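Call for participants: demonstrating table tasks by remote control
Garkance, Building 2
Apply by November 19, 2020

We want people who have never driven a robot arm to spend an afternoon driving one. You move a pair of hand controllers, the arms follow, and the session is recorded. Most of the work is picking up a small object and putting it in a basket, then doing it again.

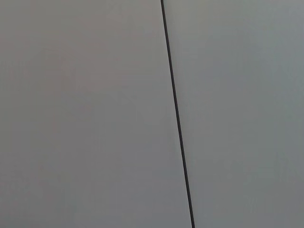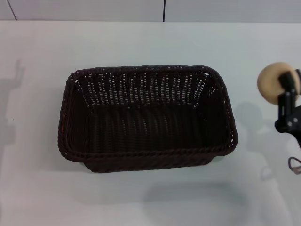
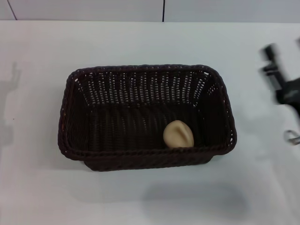 Edmund Kaczorowski thinks a call like this should promise more. A person with steady hands gets the feel of the arms within 13 tries, he wrote after reading the draft, and the policy trained on those tries will do the rest, so why frighten people off?

We kept the draft mostly as it was. Thirteen tries may be enough for Edmund. Our own log from the last round has 361 recorded attempts in it, and a fair share are of people closing the fingers on air next to the object. We have also read plenty of papers in which "intuitive teleoperation" means the authors operated it themselves, after months of practice. How intuitive the thing is for somebody who walks in off the street is the question we are trying to answer, and we don't want to answer it in the advertisement.

What the study is

Two ways of showing the robot the same task. In the first you stand at the controllers and work the arms from a few feet away. In the second you take hold of the arm and guide it by hand, with the motors slack. Everyone does both, in an order drawn on the day. We then train the same model on each set and see whether it can do anything useful. It may not. The target for the full set is 1,000 demonstrations, a round number that was in the grant application, and we have no strong evidence it is the right one.

Sessions run in February and last an afternoon, with breaks whenever you ask for one. The controllers get heavy. Guiding by hand is worse for the shoulders than it looks, and people under five feet tall have told us the far side of the table is a stretch.

Who we are looking for

Adults of any age, with ordinary use of both hands. Glasses are fine. Left-handed people are very welcome, as the last group had almost none. You don't need a technical background and we would slightly prefer that you didn't have one. If you play a lot of video games, tell us on the form - it won't count against you, but we would like to know before we start calling you a beginner.

Please don't apply if you have worked on the Nukarus arm project or taken part in a Stefanou trial. You already know too much.

What you get

A flat payment for the afternoon, the same whether you place the object every time or never. We do not pay per success. Earlier groups were paid that way and the data filled up with slow, timid motions that no one would want a machine to copy. Travel within the city is refunded if you keep the ticket.

You will not be "training the robots of the future," as a flyer from another lab put it. You will be making recordings, some of which will be thrown out. We keep failed attempts unless the recording itself is broken, and we mark them as failed.

What we record

The positions of the arms and fingers, the controller input, and video from the cameras on the setup. Sound is off. Your name is kept apart from the recordings, and the key is held by Nazanin Heydari. You may withdraw your data until the training runs begin. After that we can delete the recordings but can't pull them back out of a trained model, and the consent form says so in plain words. Read that paragraph before you sign.

How to apply

Pick up a form at the Garkance front desk or ask for one by mail. It asks for your height, your dominant hand, any shoulder or wrist trouble, and which afternoons you can't do. Olga Escobar handles the schedule and will write back either way. Questions about the method, including unfriendly ones, go to Elżbieta Pietrzak.

Places are limited by the hours we have on the equipment. People we can't fit in go on a waiting list for the next round, if there is one.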